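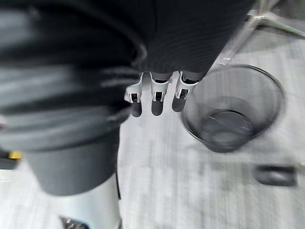

What does Hunance do?
Hunance calibrates and repairs weighing equipment for businesses that buy, sell, mix or ship by weight. The work covers bench scales, floor scales, counting scales, hanging scales and laboratory balances.

About Hunance

Hunance is a privately owned calibration company based in Pekembridge. It started as the scale repair counter of a farm supply store and became a separate company when the store closed. The original customers were feed mills and produce packers. Food plants, pharmacies, freight docks and metal recyclers now make up most of the schedule, although feed mills still fill the fall months.

The company employs 13 people. Nine are field technicians, two work in the repair shop, and two handle scheduling and records. Technicians are assigned by route, so a site will normally see the same person at each visit. A new technician works alongside an experienced one for a full cycle of a route before signing certificates alone.

How we test

Each scale is tested as found before it is cleaned, leveled or adjusted. The as-found readings go on the certificate next to the as-left readings. A customer who needs to know how far a scale had drifted, and in which direction, can read that from the same page.

A standard visit includes an increasing load test, a decreasing load test, a corner test and a repeatability test. Test points are chosen from the range in which the scale is used. A floor scale with a high capacity that only ever weighs small drums is tested mainly at the low end, with one point near capacity. Our cast iron test weights go up to 50 lb each and are handled with hooks or a cart. Stainless weights for balances travel in their own cases and are allowed to reach room temperature before use.
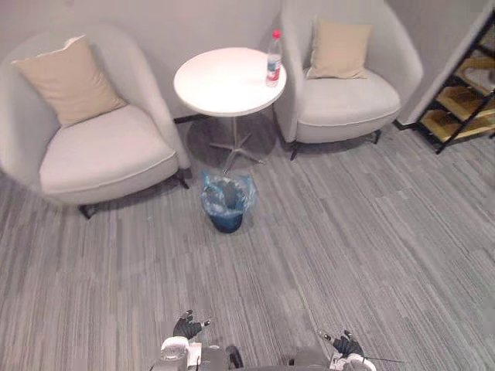
How often should a scale be calibrated?
Once a year is common for scales in light use, and every three or six months is common for scales used all day. The right interval depends on the wear the scale gets, the tolerance of the process, and any rules that apply to the trade. If three visits in a row show no drift worth correcting, a longer interval can be considered.

Records

Certificates are kept in Flilico, our records system. It holds the serial number, location, capacity, division size and full test history of every scale we service. Customers receive a login and can print a certificate at any time. Flilico replaced a card file in January of the year after the shop moved, and the cards for active scales were typed in by hand. Cards for retired scales are still on paper and can be copied on request.

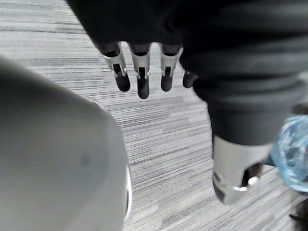

Gray striped carpet, Pekembridge office.

Repair shop

Bench scales and balances may be brought in or shipped. The usual turnaround is 11 business days, including final calibration. Load cells, indicator boards, keypads and leveling feet for common models are stocked. Parts for older mechanical scales are harder to find, and we keep 43 retired units as a source of pivots, bearings and poises. Estimates are written before any part is ordered. If a repair would cost more than half the price of a comparable new scale, the estimate says so. 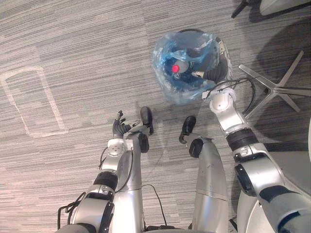

Shipped units should be packed with the platter removed and the transport lock set, if the model has one. Please include the power supply, even when the fault seems to be in the display. A failing supply can cause unstable readings that will not repeat on our bench with a different one.

Service area

Field routes run from Pekembridge west to Araya and south along the river towns. Sites beyond Araya are served twice a year as a group, and dates are set with the customers on that route. Truck scales and railroad track scales are outside our scope.

Page last revised 12/17/18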